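2022年5月12日

こんにちは。連休明けの体がまだ起きていないまま、この号を書いています。荷造りは途中で止まっていて、寝袋は袋に入ったものの、肝心の靴下が一足も見つかりません。毎回こうです。

さて、前々号でちらっと書いた話の続きです。来月、北の湖水地方をカヌーで下ってきます!行程は18日。私のこれまでの最長記録が川旅の一週間ちょっとですから、一気に倍以上になります。声をかけてくれたのはドイツ人のヒルデガルト・ゲルツさん(Hildegard Görtz)で、彼女とは去年の冬、雪見小屋の相部屋で知り合いました。ストーブの前で地図を広げていたので、つい横から覗きこんだのが始まりです。そのとき彼女が指でなぞっていた水路が、まさに今回のルートでした。

二月に最初のメールが来て、件名が「漕げますか」の一言だけ。本文には出発地と終着地と、持ってくる物のリスト。私は返事に二日かかりました。漕げるか漕げないかで言えば漕げるのですが、湖というのは川と違って、待っていても運んでくれないんですよね。川なら腕が疲れても、ぼんやり浮いているうちに景色が変わってくれる。湖でそれをやると、変わるのは風向きだけです。

それでも行くことにしたのは、地図を見てしまったからです。島だらけなんです。陸地に湖があるのか、湖に陸地が散らばっているのか、見ているうちにわからなくなる。名前のない小島がいくつもあって、ゲルツさんは「どこで寝てもいいわけじゃないけれど、寝ていい場所は十分ある」と言っていました。この言い方がなんだか気に入って、手帳に書き写しました。

## 舟のこと

今回使うのはPristariという工房の二人乗りカヌーです。現地で借ります。私は持っていきません(持っていけません)。写真で見るかぎり、幅があって底が平らめの、荷物をたくさん積む人のための舟です。速くはなさそう。ただ、向かい風の湖で幅の広い舟がどれだけ風をもらうかを考えると、いまから肩のあたりが重くなってきます。

パドルだけは自分のものを持参します。何年も使っている木のパドルで、握るところがすっかり手の形に馴染んでいて、これじゃないとどうも調子が出ないんです。航空会社に長さを問い合わせたら、スポーツ用品の扱いになるとのこと。電話口の方がとても親切で、「スキーのようなものですか」「いえ、もっと平たいです」「では櫂ですね」「櫂です」というやりとりをしました。櫂という言葉を人の口から聞いたのは久しぶりです。

テントはDoriaの二人用を一人で使います。これも古株です。縫い目の防水がだいぶ怪しくなっていたので、先週ベランダに広げて塗り直しました。天気のいい日を選んだのに途中で風が出て、テントが物干し竿ごと持っていかれそうになり、下の階の方に見上げられました。会釈しておきました。

## 練習してきました

先月の終わり、ぶっつけ本番が怖くなって、近場の湖で一泊の練習をしてきました。ゲルツさんはまだ国に帰っているので、私ひとりです。レンタルの舟に荷物を本番と同じ重さまで積んで(水を入れたタンクでかさ増ししました)、朝から夕方まで漕ぐだけの、たいへん地味な一日です。

午前中は鏡のような水面で、パドルの先から落ちる雫の輪まで見えました。カイツブリが潜って、思ってもみないところから顔を出す。こちらが止まると向こうも止まる。これは楽しい、もう18日でも一か月でも平気だ、と調子に乗っていたら、昼すぎにきっちり風が出ました。岬をひとつ回るのに、午前中に進んだ分と同じくらいの時間がかかりました。舳先がすぐ風下に向いてしまって、右ばかり漕いで、左手は添えているだけ。

反省点は荷物の積み方です。重いものを後ろに寄せすぎていて、前が浮いていました。ひとり乗りのときは前に重しを置く、と教わったはずなのに、すっかり忘れていたんです。夕方、浜に上がって積み直してから少し漕いでみたら、嘘みたいにまっすぐ進む。朝の自分に教えてあげたい。 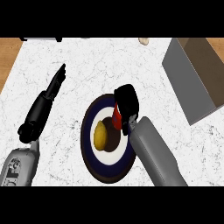 食料計画がいまのところ一番の難題です。補給できる村は途中に二か所しかなくて、あとはすべて舟に積んで運びます。主食は米と乾麺とライ麦の堅パン、たんぱく質は干し肉と豆、あとは現地で釣れたらうれしいな、くらいの気持ち。ゲルツさんからは「魚は計画に入れないこと」と釘を刺されています。食器も悩みどころで、紺色の幅広の縁に内側が白い輪、真ん中が焦げ茶という丸皿なんて、家の食卓ならごちそうに見えるのですが、舟旅に持っていくのは深めの器ひとつと匙だけ。スープもお粥もコーヒーも全部そこに入ります。朝のコーヒーにほんのり豆の味がするのは、もう諦めました。

コンロはNultenの小さなアルコール式にしました。ガスのほうが断然早いのはわかっているんですが、あの音のしない火が好きなんです。お湯が沸くまでのあいだ、やることがなくて水面を見ている時間。家にいると、あの数分を待てずに携帯を触ってしまいますよね。練習の夜は風よけの立て方が下手で、ラーメンの湯が沸くまでに星がひととおり出そろいました。

行動食については、みなさんからいただいたおすすめがとても参考になりました。羊羹派の多さに驚いています。暑さに強い、手が汚れない、腹持ちがいい。たしかに舟の上では片手で食べられるのが大事で、個包装のゴミが風で飛ばないように袋をひとつ腰につけておくといい、というご指摘もそのとおりだと思いました。塩昆布を推してくださった方、試しました。喉が渇きましたが、おいしかったです。

## 虫と、夜のない夜

もうひとつたくさんいただいたのが、蚊の心配です。はい、います。相当いるそうです。頭からかぶる網は買いました。かぶったまま食事ができないことに買ってから気づいて、いまは網の裾をどこまで上げれば匙が通るか、夜な夜な台所で練習しています。家族には見ないふりをされています。

それから、この時期の北は夜がなかなか暗くなりません。ゲルツさんは「だから風が落ちる夜中に漕げばいい」とさらりと言います。昼に寝て、夜に漕ぐ。昼寝の達人を自負する私としては、これが今回ひそかに一番楽しみな部分です。薄明るい水の上を、パドルの音だけで進むなんて、想像しただけで靴下のことなどどうでもよくなります(よくないです、探します)。

アイマスクは以前タイを旅したとき、Sriwongという宿の売店で買ったものを持っていきます。南の宿の木綿のアイマスクが北の湖で活躍するとは、売店のおばさんも思っていなかったでしょうね。あの宿も川べりで、朝になると船外機の音で起こされたものでした。今度の旅にはエンジンの音がほとんどないと聞いているので、寝坊が心配です。

## ゴミとトイレの話

きれいな話ばかりでは片手落ちなので、地味だけれど大切なことも書いておきます。持ち込んだものはすべて持ち帰ります。紙も、果物の皮も、です。「皮は土に還るからいいでしょう」と思っていた時期が私にもありましたが、涼しい土地では還るまでに長くかかりますし、次に来た人が見てうれしいものではありません。

トイレは、決められた野営地に設備があればそこを使い、ないところでは水辺から十分に離れて穴を掘ります。小さなスコップは必需品です。食器を洗うのも湖に直接ではなく、汲んだ水で、洗剤なしで。お粥のあとの器は、お湯を入れてぐるぐるして、そのまま飲む。慣れると普通です。

焚き火は乾燥の具合によって禁止される日があるので、毎朝確認してからということになっています。だから焚き火ありきの献立は組みませんでした。火ができたらラッキー、堅パンをあぶろう、という程度です。

## 次号について

旅のあいだは電波がほとんど入らない見込みです。次の号は出発前に短いものをもう一本、持ち物の最終リストをお届けします。重さもちゃんと量って載せますね。前回の「だいたい軽いです」という書き方には、何人もの方からお叱りをいただきました。すみません!

そのあとは帰国してからになります。日記は防水ノートに鉛筆でつけるつもりで、もし字が読めたら、あまり手を入れずにそのまま載せようかなと思っています。雨の日の分はたぶん短いです。

湖の舟旅をしたことがある方、向かい風の日の気持ちの保ち方をぜひ教えてください。歌う、という方がいらしたら曲名も。このメールにそのまま返信していただければ届きます。出発前にいただいた分は全部読んで、手帳に写して持っていきます。

では、靴下を探しに戻ります。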